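Give the Robot the Laundry

I spent my first winter of robot building on blocks. Wooden blocks, foam blocks, one very patient block with my daughter's initials on it. The arms picked them up, the arms put them down, and I clapped every time. I don't regret a minute of it. But if you have a pair of arms at home or in a shared shop, and they can more or less go where you send them, I'd like to talk you into putting the blocks in a drawer and getting out some cloth.

Cloth is wonderful! A block has a place and an angle and it keeps both until you bump it. A piece of fabric has a different shape every single time you let go of it. It sags and creeps, and it rides up over itself in a little ridge that was flat a second ago. Everything sloppy in your build (the finger that is a hair too blunt, the wrist with play in it, the camera mount you meant to stiffen) shows up in the first 15 minutes.

Our shop is on Trorden Street, above a place that sharpens saws, and the project goes by Stinberg, after the name painted on the bench it started on. We work on it Friday nights. Printed parts, hobby motors, 2 arms facing each other over a table, and a box of fabric that people keep adding to.

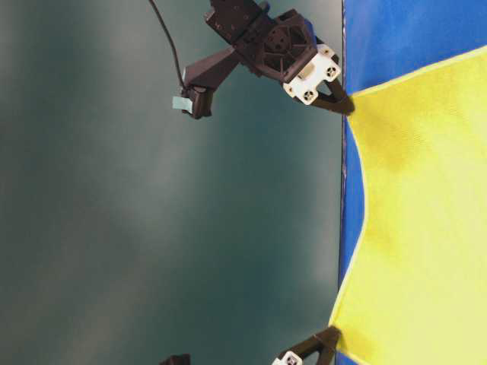

What cloth taught me first was fingertips. I had been using wide, flat ones, and they were great on blocks. On a hem they just shoved the fabric along like a snowplow. So I went narrower, then narrower again, and the day I got one to slip under an edge and close on a single layer I yelled loud enough to bring somebody up from downstairs. I have 17 versions in a coffee can now. I could tell you what is wrong with each of them, and I will if you stand still.

The usual advice at our shop, and on the Hellside boards where I read late at night, is to get rigid objects perfect before you touch anything soft. I used to repeat it myself. I think it keeps people stuck. You can polish a block pickup forever, and all you learn is how to polish a block pickup. Log 217 bad folds and you'll know your machine like an old car.

And it's cheap, which matters when you're paying for your own motors. A dropped cloth doesn't break, and it doesn't roll under the bench. It doesn't chip a finger if you come down too hard, or at least it's more forgiving than a block. Kids and neighbors understand it right away too. They've all folded a towel, so they lean in and root for the thing.

Is the folding any good? Ours are pretty bad, most nights. I fold my own shirts, and faster. I still go home on Friday grinning, with thread stuck to my sleeves, thinking about fingertip 18.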